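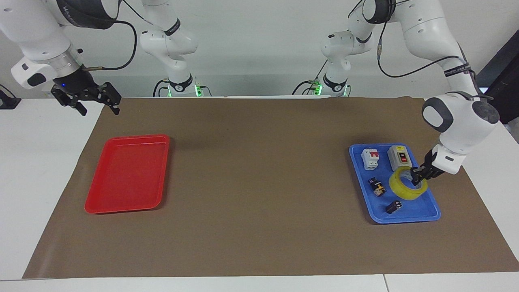
Photo: Maja Chmielewska / Skadutstead open day

Section 4. Running the two-tray demonstration

Visitors love this one, and so do we! Two trays, a handful of small electrical parts, a roll of yellow tape and a pair of arms are enough to hold a crowd for a whole afternoon. Gun-woo Ham ran it at our December open day and wrote the steps below.

1. Lay the brown paper mat over the table and smooth out the worst of the creases.

2. Set the red tray at one end and the blue tray at the other. They don't have to be square to the table - a slight angle makes the job more interesting to watch.

3. Put five items in the blue tray and leave the red one empty. Keep the tape roll lying down so a finger can get into the hollow center.

4. Switch on the arms and wait for the green lights at both bases.

CAUTION: Visitors stay 4 feet back from the table while the arms are powered, and that includes the kids who swear they only want a closer look.

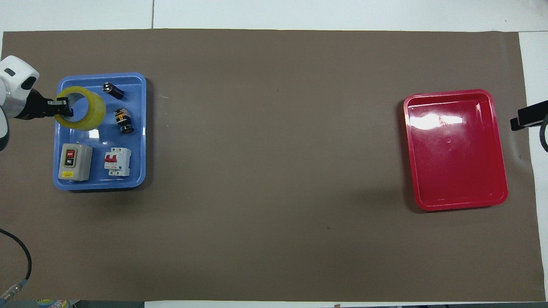
5. Load the Cendham program and start at low speed. Let people guess which item goes first!

6. At the end of each run, press Hold on the pendant before you reach in to reset the trays.

NOTE: Allow 9 minutes per group, with time for questions. Nayeli Medrano likes to hand spare parts around while she talks, and it works beautifully with school groups.

If an arm stops partway through a run, go to Section 76 of the Nogueira binder for the restart procedure.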